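What an open day ought to show

Last updated Fri 26 September

I went to the Bandham open day expecting to be sold something. Most robot demonstrations are a kind of sales pitch. The lights go down, a machine pours a drink or folds a shirt, people clap, and we all go home with the idea that it will be doing our ironing by January.

Bandham did it differently, and I think other places should copy them. The main hall had one robot arm, lent by Fakura, and it spent the morning putting small household things into a box. It dropped a fair number of them. The staff left it to get on with it and kept the running score on a whiteboard by the door. When I left it had managed 77 out of the tries they had given it, and the misses were written up next to the hits in the same size of writing.

The better part was upstairs. There you could pick up a pair of hand-held grippers and do the work yourself, which is how much of the teaching is now done. A person works the jaws, a camera on the tool records what they do, and the recordings are used to train the machine. Some of it is done in labs, but a good deal of it is done in ordinary bedrooms and kitchens, with the television on the wall and the bed made up as usual. A phone plug on a flowery quilt is a fair test. The quilt gives under it, the plug is small, and the jaws have to meet it squarely on both sides.

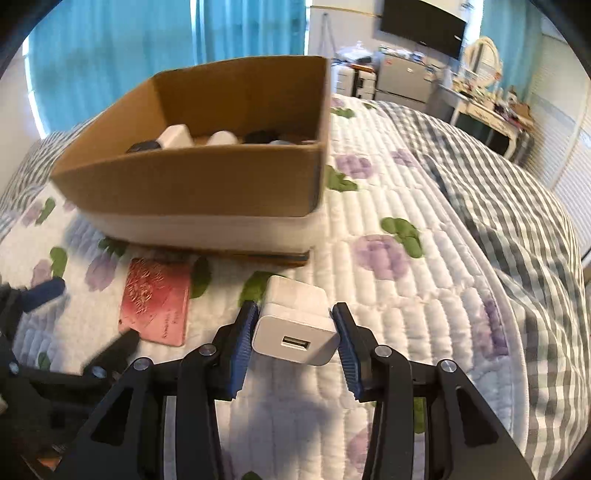 Bandham Handling and Assistive Robotics Group – Public Engagement

I had a go and was poor at it. Visitors were given up to 20 minutes each, and I used all of mine. My first 5 attempts at a plug ended with it on the floor. You lose the feeling in your fingertips and have to judge everything by eye, and after a while you start to see why the arm downstairs was having such a bad morning.

That is my argument for this sort of open day. A polished show teaches the public that robots are nearly finished. Ten minutes with a gripper teaches them how much skill goes into tidying a bed, and whose skill it is. The people who make these recordings are rarely mentioned in the brochures. Julach, who also had a stand, had a long film about their software and one sentence about the homes it was trained in. I asked what the recorders were paid and was told someone would get back to me.

I have heard the case against. Sæther gave a much smoother show last year, and the children who came with us preferred it. If the aim is to get youngsters into engineering, a robot that works will always beat one that doesn't. I accept that up to a point – but those youngsters will one day have to fix the thing, and they may as well see it fail first.

I would change two things at Bandham. The queue for the stairs was too long, and there should be a stool for anyone who can't stand at the table.

9 comments | 77 shares

Related
Who gets paid when a robot learns?
Sæther open day: a smooth show with few questions
Letters: our readers on machines in the home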